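Week 6: Two arms, one job (learning from demonstration, part 2)

Last week we had one arm, one object, one grasp. Now it gets fun! Sweeping paper into a dustpan looks like a chore a toddler could do, and it is a wonderful test of everything we have covered so far, with two arms that have to agree with each other the whole way through.

The method in short. The Pradis policy takes in the current camera views plus the joint positions of both arms, and it predicts a short chunk of future motion for both arms together (one output, 14 numbers per step). We run part of the chunk, look again, predict again. Training is plain imitation on 1,651 demonstrations from the Domwood set.

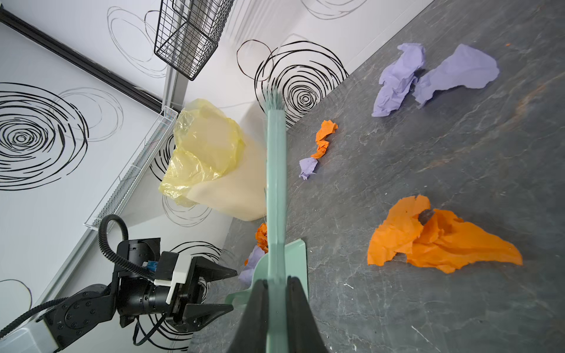
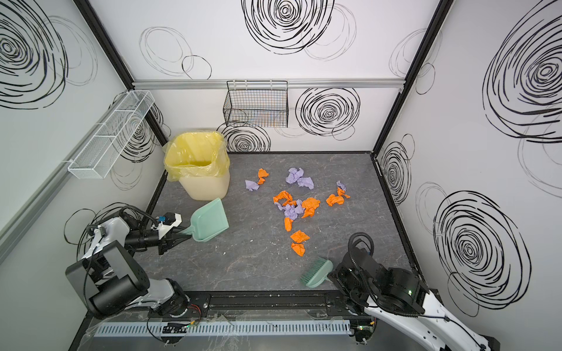

Fig. 6.1. Sweeping task, brush and dustpan with crumpled orange and lavender paper. First: wrist view. Second: view from above.

Compare what each view is good for. The wrist view gets you close to the bristles and the rim of the dustpan, where contact matters. The overhead view gives you the spread of the paper and where the bin stands. Take either one away and think about which part of the job suffers first.

Why paper? It crumples, it drags, it catches on other paper, and we have no good model of any of that. A planner would want one. The policy gets by without it, and I still find that exciting!

Things to try in the Jonivach lab:
- retrain with 300 demonstrations and compare
- shorten the chunk and watch for jitter
- train each arm separately (do this one, it is very instructive)

Reading: Arellano notes, sections 3 and 4. Bring one question about chunk length.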